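Home Products Support Downloads Contact

Plorkonar Bench Arm – Set-up Guide
Section 2: Planning and budgeting before you order
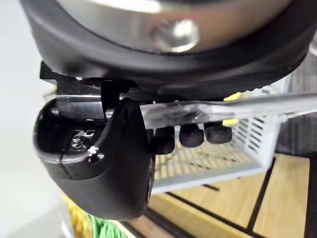 Complete this section before requesting a quotation. Costs arising from an incorrect finger set or an undersized bench are not covered by the return policy. Set aside 40 minutes for the bench survey and have the task list to hand.

2.1 Define the handling task

1. List every item the gripper is expected to pick up, including containers. Record mass, narrowest grip width and surface finish.
2. Mark items that are transparent, glossy or perforated. These affect both finger choice and camera set-up.
3. Strike out any item that will be handled less than once a month. Manual handling is cheaper for these.
4. Send the list to your Dudás account contact with the quotation request.

NOTE: Slotted plastic baskets may be included on the list as containers or as items to be lifted. State which. The grip points are different and the second case may require a wider stroke.

2.2 Survey the bench

1. Measure the clear working area. Allow 150 mm beyond the furthest pick point on all sides.
2. Check the bench top for joins and seams. A panelled timber top is acceptable if adjoining panels sit flush.
3. Confirm that the bench is fixed to the floor or wall, or budget for the fixing kit.
4. Note the distance from the bench to the nearest wall. The wrist housing projects past the fingers when the arm is folded and must not touch the wall at any point in its travel.
5. Locate the nearest power outlet. Extension leads are not permitted.

CAUTION: Do not site the arm where its cable crosses a walkway. Where this can't be avoided, include a rated floor channel in the budget.

2.3 Select fingers

Prito supplies two finger types for this arm. Curved fingers suit rounded and irregular items. Flat fingers suit boxes, cards and sheet stock. One set is included in the base price.

1. Compare the task list with the finger table in Appendix B.
2. If more than a quarter of the items fall outside the range of the chosen type, order both.
3. Order one spare set per arm. Fingers are a wear part and lead time is 11 weeks.

NOTE: Thin, flexible plastic strip can be held with curved fingers, but it may bow under its own weight if gripped at one end. For regular work with strip, ask for the compliance sheet and test a sample before committing to a finger type.

2.4 Prepare the budget

Enter each of the following as a separate line. Sites that combine them tend to lose the recurring items at the second-year review.

- Arm, controller and base finger set
- Wrist camera and bracket
- Spare fingers and fastener pack
- Bench fixing and cable protection
- Guarding, if required by the site risk assessment
- Operator training, priced per person
- Annual inspection
- Test stock, including baskets and sample items

Test stock is routinely left out. Items used for set-up get scuffed, and should not be drawn from saleable or working stock.

CAUTION: The annual inspection is a condition of warranty. If it is not budgeted, the warranty lapses at the end of the first year.

2.5 Lease or purchase

Lease terms are available through Dinorance. As a planning rule, lease if the task list is likely to change within two years, and purchase if it is stable. Leased units must be returned with the original wrist bracket fitted. Orders confirmed by the end of May are invoiced in the current price period.

2.6 Sign-off

Before the order is placed, the site lead should confirm that:

1. The task list is complete and dated.
2. Bench measurements were taken on the actual bench – not from a floor plan.
3. Spare fingers appear on the order.
4. A named person is responsible for the inspection booking.

Planning enquiries: Marcela Lukáč. Lease enquiries: Finn Pfeiffer.

Continue to Section 3: Unpacking and mounting

2 comments 11 shares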